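Search the archive
Go
Print this item | E-mail to a friend

THE GRALBY NEWSLETTER, SEPTEMBER

The Snack Drawer Question

Every office has a snack arrangement, and every office thinks its own is the fair one. Ours at Gralby has gone through four since I started. There was the honor jar, which taught us a lot about honor. There was the vending machine from Huvico, which took dollar bills the way a cat takes a pill. There was the sign-up sheet, on which one handwriting appeared again and again and the others never did. And there is the present system, under which Odette Carré buys everything and we all say we'll pay her back.

Odette has now asked, in an e-mail with a subject line in capitals, that we try something else. So we are going to have a box.

The box is simple. It goes on the low shelf by the second-floor copier. Everyone puts in something small and sealed, everyone takes out something small and sealed, and it all evens out by the end of the month. I have my doubts about that last part. I once worked at a place called Rocha where they ran a box like this, and by the third week it was entirely sugar-free mints and one can of water chestnuts. The water chestnuts were still there when I left. For all I know they have a parking space by now.

Still, a box is cheap and doesn't need plugging in. Any low-sided carton will do the job, and low sides are better than high ones. With a deep box people dig, and digging is how crackers become crumbs. Stand the packets up in a row if you can and leave the names facing out. Kofi Bawa in billing has a nut allergy and would like to read the label before he picks a thing up, which seems a modest request.

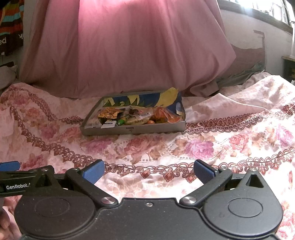

Can I put in something homemade?
Please don't, even if it's your grandmother's recipe. Everything in the box has to be sealed at the factory with its ingredients printed on it, so that people with allergies can check. Homemade things can go on the kitchen table with a note beside them, where they have always lasted until at least 9:15.

What goes in

Single portions, sealed, and good for another month or so. Check the date before you drop it in. Last winter's cleanup of the old drawer produced a granola bar older than two of our interns' careers put together, and somebody ate half of it anyway.

Keep to things that cost no more than $2. This is meant to be a snack, and there's no prize for showing up your department. A person in sales (you know who you are) has already asked whether smoked almonds in a tin would be "on theme." There is no theme.

Chocolate is welcome until the heat goes on. The radiator under that shelf has two settings, off and kiln, and building services can tell you when it will change from one to the other only after it has done so.

Fruit is allowed if it comes in its own peel. Oranges and their small cousins travel well and don't bruise the neighbors. Bananas are a separate matter. We had a banana behind the Tumon binders over the Fourth of July and I would prefer not to discuss it in print.
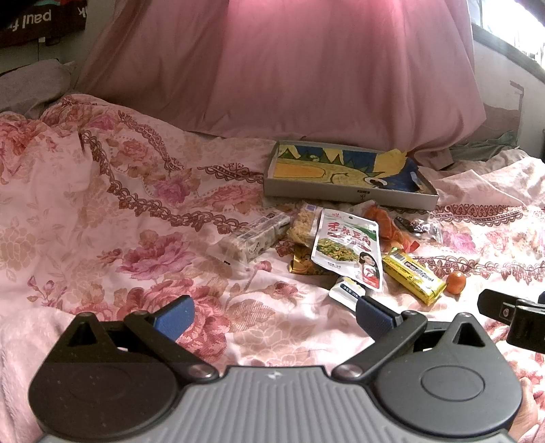 What comes out

One thing at a time, please. If you take the last of something, you owe the box, and the box remembers. (The box does not remember. Odette does.)

Wrappers go in the trash can, which is almost 90 inches from the shelf. I paced it off. This should be within the powers of a staff that ran the charity 5K.

The trial starts when the shelf is cleared and runs for one month. If it works, we keep it. If it turns into mints, the vending machine people have left their card.

Print this item | E-mail to a friend

Reader comments (3)

kbawa: Thank you for the label thing. Also the pretzels from the old drawer were mine and I would like it known that they were good pretzels.

Third Floor: Do we get a box or do we have to come down to yours? The stairs are a lot for one fruit snack.

O. Carré: I am still owed for August.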